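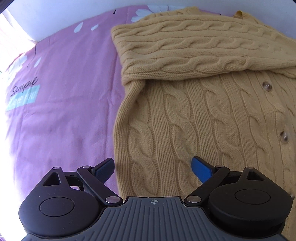 Blue pads on mustard cable knit, with one sleeve already folded across.

Magazine > Hands On > Grippers

I have folded a lot of cardigans this month, and I'm still bad at it. Arnel Marquez, who lent me two hand-held grippers to compare, reckons that's the point. If a person squeezing the thing can't manage a sleeve, what chance has an arm got?

So I spread my thickest knit on the bed and got going with the Pacheco. It's the cheaper of the pair and I liked it straight away! The fingers close together nicely and it doesn't make my wrist ache. Cables are lovely to grab, all those fat twists give you something to hold (a plain cotton shirt was misery by comparison). Buttons are another matter. I kept catching one when I meant to take the edge of the placket, and then the whole front came along for the ride. 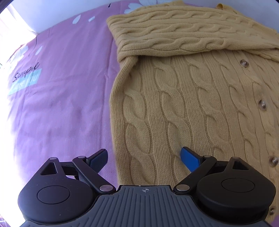
My best trick, after a good deal of muttering, was to go in at the side with one finger over the sheet and the other on the knit, then squeeze slowly. Go too fast and you pinch bedding as well.

The Stilovholm is stiffer and heavier, and I wanted to hate it. It did hold a thick fold better, though, and I dropped far fewer sleeves. Arnel has logged 653 folds with his at the workshop in Storkow and says the pads are only now getting shiny. Mine would be worn out from nerves alone.

Would I swap? For jumpers, yes, I think so. For everything else I'd keep the Pacheco, and I've asked to hang on to it until May.

Search this site Go

Related
Favport's wrist camera on trial
Soft pads or hard pads?
What 3,000 folded towels did to one arm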